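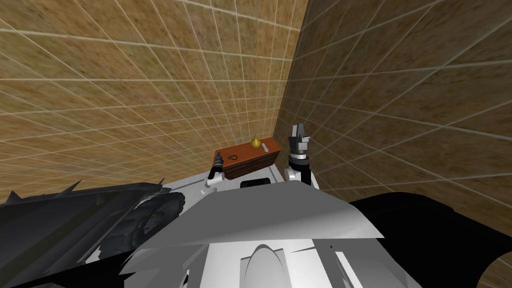 Why Drawers Get Stuck

Everybody knows how to open a drawer. You pull it. If it doesn't open, you pull harder, and if it still doesn't open you say it's broken and go find a grown-up, who pulls it harder than you did and then says a word you're not supposed to repeat.

The drawer isn't broken. It's probably just fat.

Wood drinks

Wood used to be a tree, and a tree is mostly a big bundle of tiny straws. The straws carried water up from the roots. When the tree gets sawed into boards, no more water comes up, but the straws are still there and they still like a drink. They take it out of the air.

You can't see the water in air, but on a sticky summer day you can feel it. So can your dresser. The straws soak some of it up, their walls swell, and the board gets a tiny bit wider. In winter, when the heat is on and the air is dry, the water leaves and the board shrinks again. By January a drawer that fought you all through vacation may slide out so easily it lands on your foot.

Which way does it grow?

Sideways. A board hardly gets any longer, because the straws run the long way and they swell in thickness. Look at the lines on a piece of wood. Those are called the grain, and the wood grows across them.

So the front of a drawer, where the grain usually runs left to right, gets taller. It doesn't need to get much taller. The gap above it may be only 2 millimeters, and once that's gone, the drawer is stuck and you are wearing yesterday's socks.

What furniture makers do about it

They leave a gap. That's the clever part, and it took people a very long time to get good at it. There were wooden chests in Egypt more than 3,000 years ago, and the people who made them had the same trouble with wood that we do.

Tudur Lougher has been fixing furniture for 16 years, and most of the drawers he sees have nothing wrong with them. "People bring me one in August," he says. "I put it on a shelf in a dry room and go have lunch." He does sometimes have to shave a little off the top edge with a plane. He does this as slowly as he can stand, since wood is easy to take off and very hard to put back on.

Things you can try

Take the drawer all the way out (ask first, and empty it first, unless you enjoy picking up marbles).

Look for shiny spots along the edges. Those are where the wood has been rubbing.

Rub a plain white candle along the shiny spots. Don't light it. The wax makes the wood slippery.

Put the drawer back and try it.

If it still sticks, check behind it. Quite a lot of swollen drawers turn out to be a sweater.

Words to know

Grain: the lines in wood that show which way the tree's straws ran.

Humidity: how much water is hiding in the air.

Plane: a tool that shaves off thin curls of wood. The other kind of plane is no help with drawers.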